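Print this page | E-mail this page

Ollville Hand Gripper – Set-up and Care Guide
Section 3: Jaws, links and pads before cloth work

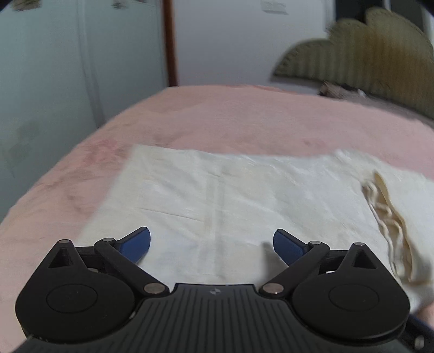
3.1 Before you start

This section covers the check we do on the hand-held gripper before it goes anywhere near fabric. The supplier's leaflet says the tool is "ready from the box". I have set up enough of them to doubt that, and you should too. Do the whole check on a new tool, after any knock, and after a pad change.

You will need a small screwdriver that fits the link screws properly, a dry lint-free cloth, a strip of thin card and the log sheet for the tool. Write the tool number at the top of the sheet first. Ours are numbered from 411 upwards.

CAUTION: Keep fingers clear of the links while the jaws are moving. The pinch is not strong, whatever the sales talk says about grip force, but it hurts.

3.2 Checking the links

1. Open the jaws fully and let go. Both arms should come to rest at the same angle. If one sits lower, stop and go to 3.5.

2. Look at the pivot pin at the upper end of each link arm. It should sit level. A pin standing proud will catch threads.

3. Test the large screw at the lower end of each link arm. Turn it gently clockwise until it resists, then stop. Do not "give it a bit more for luck". Overtightened screws have caused more sticking jaws at our bench than worn ones.

4. Run a fingertip along the lower edges of the round housings. Small marks in the black finish can be left alone. A raised burr can't, as it will snag knitted cloth.

NOTE: Some users put oil on the pivots. I have yet to see it do any good, and I have seen what it does to a white sheet.

3.3 Checking the pads

5. Wipe both blue pad faces with the dry cloth. No sprays, and that includes the ones sold for the purpose.

6. Close the jaws slowly on the strip of card. Pull the card gently. It should drag evenly across the whole width of the pads.

7. If the card slips at one side, check that the pad is seated flat on its black backing. Press it home and try again. If it still slips, change both pads. Changing one is a false saving.

3.4 Trial on cloth

8. Spread a plain piece of fabric nearly flat on a bed or other soft surface. A hard table makes any gripper look clever, so a pass on a table tells you very little.

9. Bring the tool in low with the jaws wide open. Leave some creases in the cloth. Ironing it smooth first spoils the test, for the pads need something to get hold of and real washing has creases.

10. Close on a single fold, lift by a hand's width, hold, and release. Repeat 21 times, moving to a new spot each time.

11. Write down every miss, including the ones you think were your own fault. Vy Khúc went through the August log sheets and found that "operator error" was written mostly against tools with one loose link screw.

CAUTION: Do not close the jaws on a hem, seam or gathered opening during the trial. These are easy to grab and will flatter the result.

3.5 If the arms do not match

12. Slacken both large screws by a quarter turn, work the jaws open and shut a few times, then tighten again as in step 3.

13. Still uneven? Tag the tool and send it to the Andeldale bench with its log sheet. Quote fault code 3113. Do not bend the link arm back by hand. It may look straight afterwards, but I would not trust it.

Related items
Section 2: Unpacking and parts check
Section 4: Changing the pads
Section 5: Storage between sessions
Brollska spare screws and pins – order sheet
Cao trigger handle – fitting notes

Print | E-mail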